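4.2 카펫 구역에서의 봉투 취급과 청소용품 보관

본 절에서는 Fultis 업무동 카펫 구역의 청소 기록 504건을 대상으로 비닐봉투와 소형 청소용품의 취급 방식을 분석한다. 타일 구역의 기록은 4.1절에서 다루었으므로 제외하였다. 두 구역의 가장 뚜렷한 차이는 부스러기의 처리 경로에 있다. 타일 구역에서는 쓸어 담은 부스러기를 곧바로 수거통에 비우는 경우가 많았으나, 카펫 구역에서는 봉투를 먼저 벌려 두고 그 안으로 옮기는 절차가 주로 기록되었다. 파일 사이에 떨어진 미세한 입자는 다시 모으기 어렵고, 회색 계열의 줄무늬 카펫에서는 육안으로 확인하기도 쉽지 않다.
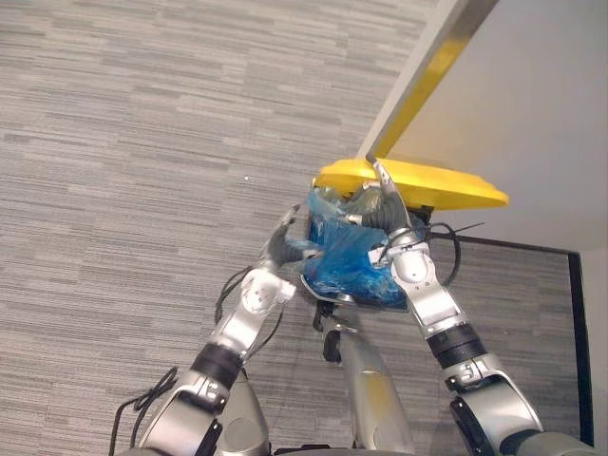

전체 504건 가운데 봉투의 상태가 기재된 것은 478건이었다. 기재 항목은 Brophy 분류표에 따라 펼침, 접힘, 구겨짐, 묶음으로 나누었으며, 두 상태가 함께 적힌 경우에는 나중에 적힌 것을 채택하였다. 구겨짐으로 분류된 94건은 대부분 봉투의 입구를 찾아 다시 벌리는 과정에서 시간이 지체된 사례이다. Sowah의 현장 메모에 따르면 얇은 봉투일수록 입구의 두 겹이 밀착되어 손끝으로 분리하기 어렵다. 두께가 다른 봉투를 한 보관함에 섞어 둔 층에서 이러한 지체가 반복되었다는 점도 확인되었다.

봉투와 딱딱한 용품을 함께 다룰 때에는 별도의 문제가 발생한다. 평평한 면은 형태를 유지하지만 봉투는 접촉하는 위치에 따라 모양이 계속 달라지며, 이로 인해 봉투가 어느 부분에 걸려 있는지 파악하기 어려워진다. 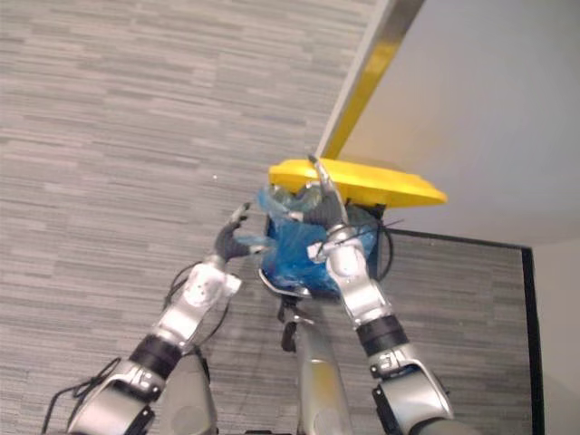 봉투가 차지하는 부피는 내용물의 양만으로 결정되지 않는다. Surketti 보관 지침은 봉투의 용량을 기준으로 적재 간격을 정하고 있으나, 구겨진 봉투는 표기 용량과 무관하게 주변 공간을 점유한다. 그림 2에서 파란색 반투명 봉투는 기울어진 노란색의 넓은 면 아래로 늘어져 있고, 뭉친 상태로 양옆으로 불룩하게 나와 있으며, 어두운 색 용기의 가장자리도 일부만 드러난다. 이와 같은 상태에서는 용기의 외곽을 기준으로 한 간격이 실제로 필요한 간격보다 작게 산정될 수 있다. 따라서 본 연구에서는 용기의 치수와 봉투가 점유하는 폭을 분리하여 기록하고, 후자를 적재 판단의 기준으로 삼았다.

색상에 의한 구분 역시 검토 대상에 포함하였다. 해당 업무동에서는 용도별 색상표를 사용하지만, 표의 6개 색상 가운데 청색과 황색은 서로 다른 용품군에 중복 배정되어 있다. Preda와 Bawa가 각각 실시한 분류에서도 불일치는 주로 두 색이 함께 쓰인 용품에서 나타났다.

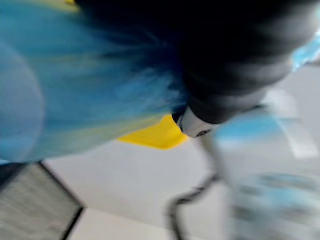

섬유질 용품의 색상 판정에는 보는 방향이 영향을 미친다. 표면을 덮은 섬유의 색만 기록하면 그 밑의 색이 누락되고, 반대로 밑면을 기준으로 하면 동일한 용품이 다른 군으로 분류될 수 있다. 그림 3의 경우 밝은 하늘색 섬유가 넓은 면적을 차지하며, 그 오른쪽 아래 끝과 맞닿은 곳에 선명한 노란색 부분이 나타난다. 섬유 아래쪽에는 옅은 황록색 기운도 보여 두 색의 경계를 한 선으로 정하기 어렵다. 이에 따라 두 색이 모두 확인되는 용품은 주된 색을 하나로 확정하지 않고 병기하였으며, 불일치한 항목은 Contreras가 재검토하였다.

보관 위치는 색상과 별도로 부여한 품목 번호에 따라 기록하였다. 봉투는 두께별로 구분하고, 섬유질 용품은 다른 용품에 눌리지 않는 칸에 배정하였다. 품목 번호가 없는 용품의 처리 기준은 4.3절에서 기술한다.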